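Notebook, bat and ball bench
October, Monday
Larnness shop, back bench

Picked up where I left off with the composite bats. Lizeth dropped off the last of the fall batch from the Putham league, so we now have 21 on the rack. Four are out already for visible cracks and I won't put them in the press. The rest got a number in silver marker on the knob and a line in the log.

Order of work for each bat, same as last year:
Wipe down, check end cap, tap test, ring gauge, then compression at four points around the barrel. Rotate a quarter turn between readings. Lowest reading is the one that counts.

The tap test is still the weak part. Satish and I did the first few separately and compared, and we disagreed on two. He hears a dull spot near the end cap on number 6 that I can't hear at all. I've written down both opinions. The press will settle it one way or the other for the barrel, but it tells us nothing about the cap, so 6 stays to one side until we can pull the cap and look.

Press notes. The dial was reading a hair high before I started. Ran the check block three times, got the same offset each time, and zeroed it. Ran the block again after number 11 and it had held. Previous entries in this book from the week of the tournament were taken before the zero, so anything in there that only just passed should be done over. I put a pencil mark by those.

Bat 3 is the one I was curious about. It's the Lương bat that Ngọc Giáp's team used all summer as the shared bat, and the girls swear it got hotter as the season went on. It came in well under the others on compression, two of the four points below the limit. That fits what they say about it. A barrel that has broken in this far gives more on contact and the ball comes off faster, right up until it cracks. It fits the ring fine. No rattle. It fails on compression and comes off the list for spring. Ngọc won't be happy but I'd rather she hear it from us than from an umpire.

Bats 8 and 9 are the same model bought the same week and they are nowhere near each other. Nine has hardly been used. Shows how little the purchase date tells you. I'd like the teams to keep a rough hit count next year, even just tally marks on a card in the bat bag. Lụa thinks they'll do it for a week and forget. Probably right, but a week of real numbers would still be more than we have.

Stopped for lunch at 12:30. Restarted a little after one.

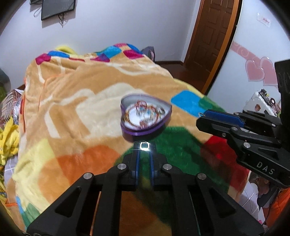

Heart tin on the blanket, jewelry inside.

Afternoon was balls. Emmett brought two buckets from the Pundia field, one kept in the equipment shed and one kept in his basement. Same make, same box lot, all yellow 12-inch. The question is whether the shed does anything to them over a season, because the infielders keep saying the shed balls feel like rocks in the cold and mush in August.

Took 11 from each bucket. Weighed, measured around in two directions, then a quarter inch squeeze in the press. Left both buckets on the bench from the time Emmett got here until after three so they'd be closer to the same temperature. That isn't long enough. The middle of a softball takes hours to catch up with the room and I know that, but he needed the buckets back for practice at five.

What I got: weights are fine in both. Size is fine except for one shed ball that has gone out of round, with seams lifting on one side. Squeeze numbers are more scattered in the shed bucket than in the basement bucket. The averages are close enough that I don't want to say anything about them. The scatter might be real. It might also be that the shed bucket gets used for batting practice and the other one mostly for pitching, which Emmett only mentioned as he was loading the truck. So that's two things changed at once and I can't pull them apart from this set.

To do it right we need new balls out of one box, split by coin toss, half to the shed and half to the shelf here, and none of them hit. Pull and test monthly. Lizeth says there's an unopened case left over from the spring order that we can have. I'll start it when she brings it by.

Pitching machine. Satish had the cover off the older one again. Wheel speed drops when the second ball goes in too soon after the first, and the second pitch comes in low. We'd been blaming the belt. With the cover off you can hear the motor sag before the belt slips. The counter on the side says 1,992 hours, which I don't fully believe, but brushes would be worn at half that. He's ordering a set. Until they come, put a note on the feeder: wait for the wheel to come back up before the next ball. One of the younger hitters got a low one off the shin guard last week and that's enough.

Loose ends:
Pull the end cap on 6. Satish to do, I want to be there.
Redo the penciled bats on the zeroed dial.
Ngọc about the Lương bat. Call, don't text.
Ask Putham if they want the cracked bats back or if we can saw one open. I'd like to see the inside wall on the one that split lengthwise.
New batteries for the small scale. It shut off twice during the weighing and I had to redo the last few shed balls.
Tally cards for the bat bags. Lụa has card stock.

Added later, 6:40. Ran 3 through the press once more after everyone had gone, fresh zero, same four points. Roughly the same numbers as this morning, same two points low. Tagged it red and put it in the bottom rack.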